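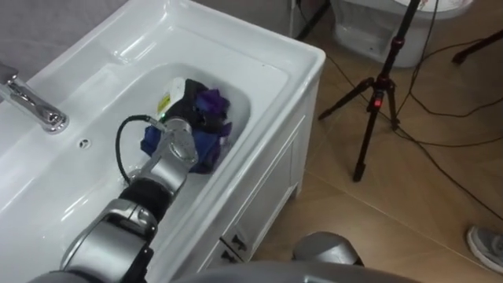
Teststrickerinnen und Teststricker gesucht!

Für unsere neue Jacke "Jandik" suchen wir wieder Leute, die Lust haben, eine Anleitung auf Herz und Nieren zu prüfen - und zwar gern auch solche, die bei uns noch nie mitgemacht haben. Jandik wird von oben nach unten in einem Stück gestrickt, mit Zopfmuster an den Ärmeln und einem Schalkragen, an dem wir wirklich lange herumgetüftelt haben.

Ihr solltet Zöpfe und verkürzte Reihen schon einmal gestrickt haben und bis Ende März fertig werden können. Das Garn (Laston, Farbe 143 oder 181) bekommt ihr von uns geschenkt, die Anleitung natürlich auch. Dafür wünschen wir uns ehrliche Rückmeldungen, ein paar Fotos und eure Maschenprobe, bitte gewaschen.

Schreibt uns einfach über das Kontaktformular, welche Größe ihr stricken möchtet. Wir freuen uns riesig auf euch!

Euer Wollladen Keskin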